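Estum Two-Arm Garment Cell 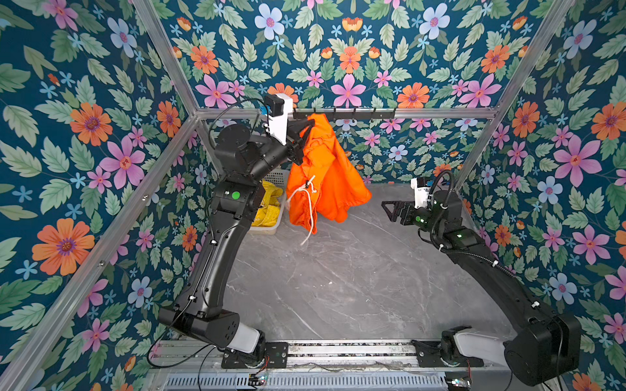 The Estum cell is a bench enclosure for handling soft goods with two arms. Both arms ride on one linear rail along the front edge, and each wrist carries its own camera. Supplied fingers have triangular cut-outs and suit thin shell fabrics, jackets and smocks included.

Hook rack: bolts under the back rail, height set with two screws
Wall panels: plain or printed, swapped from outside
Floor panel: marble pattern, wipe clean
Rail travel: 552 mm
Cycle, jacket to hook: about 15 s
Warranty: 12 months

Knitwear needs the soft finger set, sold separately. Baskets not included.

Lead times from the Drorkley warehouse are on the order form. Fit questions go to Nesrin Ersoy.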